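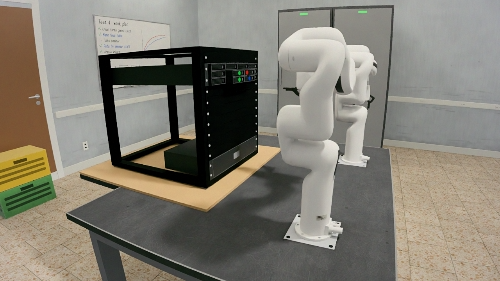 According to one regular reader of these pages, writing from Callow, the word "shelf" once meant any ledge a family kept its best things on, and a proper article on shelving ought to begin there, well before it gets to libraries and shops. It is a fair request, and a pleasant place to start.

Shelving is the general name for level surfaces fixed, hung or stacked to hold goods off the floor. The simplest kind is a single board on two brackets. Older houses in the Hevberg valley still have plate shelves of this sort - narrow, set high on the kitchen wall, with a groove along the back so that the dishes lean safely. Most are 8 or 9 inches deep, and a good many have been painted so often that the groove has all but disappeared.
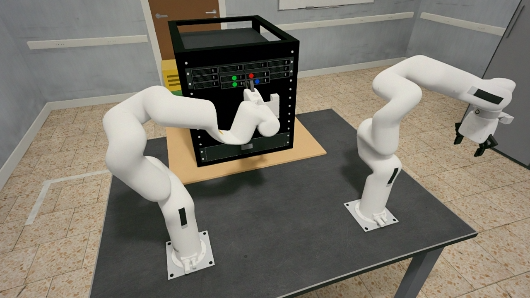

Freestanding shelving came into everyday use there much later, when shopkeepers wanted something they could move whenever the stock changed. The general store at Lacerda kept over 600 jars on pine units that stood back to back down the middle of the room, and people in town still call any long bookcase "a Lacerda," whoever made it.

Sagging is the usual complaint with wide shelves. A thicker board helps, and so does a strip of wood glued along the front edge. In Grellell, where books were stored in damp upstairs rooms, joiners liked to turn each board over every two years or so, usually in October - a custom a few households happily keep up.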